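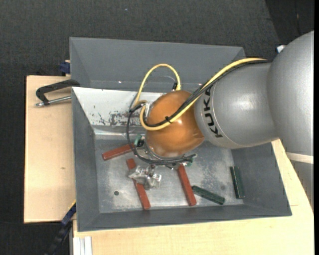 Bridge Loans Are Not a Rescue Plan

Peltonen, the pump and valve maker, has drawn a second credit line of 500 million euros from a group led by Lilel. The loan matures in 2 years. Existing debt already equals 70 percent of yearly sales, and the new money ranks ahead of it.

Lenders call this support. In practice it moves the repayment date and leaves older bondholders with a weaker claim. The order book has not changed, nor has the cost of steel.

Ondedetti took a similar loan and had to refinance it in June at a higher rate. Its suppliers now ask for payment up front, which uses up the cash the loan was meant to provide.

A better deal would swap part of the old debt for shares and tie each new payment to a signed order. Owners would lose value — they should, before anyone else does. Lilel holds 100 percent of the security on the new line and can set those terms. It should do so before the next draw.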